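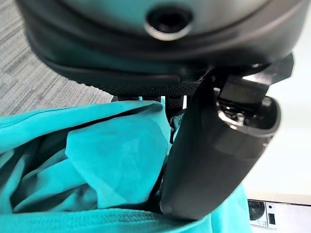

Getting your team ready for a folding arm

When we put the first arm into the linen room at Phromma, I spent weeks fussing over the machine and hardly an afternoon on the people beside it, and I'd do that the other way round now! So please start with a pot of tea and a chat.

1. Ask the folders what they'd gladly hand over. Ours said plain cloths and thin, slippery fabrics. Jaruwan Srisuk wanted to keep the fitted sheets, and she still has them.

2. Begin with one kind of cloth. We gave the arm 216 pieces a shift to start with, and only went up to 408 in August, once everyone was used to it.

3. Name a minder for each shift. It's a proper job - clearing snags, checking hems, pressing stop - so write it into the rota and pay for it. Panya Wannasri took the first turn and trained the others.

4. Keep fingers well away while the gripper is closing on a fold. Press stop, wait for the arm to settle, then free the cloth by hand.

5. Meet again after the first 1000 pieces and ask who is bored, who is rushed and whose back feels better. Change the rota before you change the settings.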